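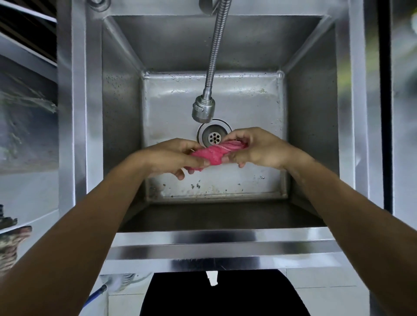 Starting Up & Small Business

Should I charge for my booking tool before it's finished?

Jomar Mercado
May 10, 2020
I've been building a little web app called Clemirow in the evenings - it lets mobile hairdressers take bookings and send reminders. I'm loving it! 846 people have signed up for the free test version and the feedback has been brilliant. Payments and the calendar sync won't be ready until December though. Do I start charging now or wait?

Precious Dalisay
Charge now, even if it's a tiny amount! I ran Sandden free for far too long and had 1,975 users who all said they adored it. When I finally put a price on it, 700 of them never logged in again, and I'd spent months building things for exactly those people. Offer your early lot a founder rate, tell them plainly what's missing and give refunds without a fuss. You'll learn so much in the first fortnight - good luck, it sounds great!

Manalo
depends on your hosting costs really. mine were nothing so I waited till I had 1,000

Grundum
Agree with Precious. Ring ten of your keenest users first and ask what they pay for now (mine were lovely about it).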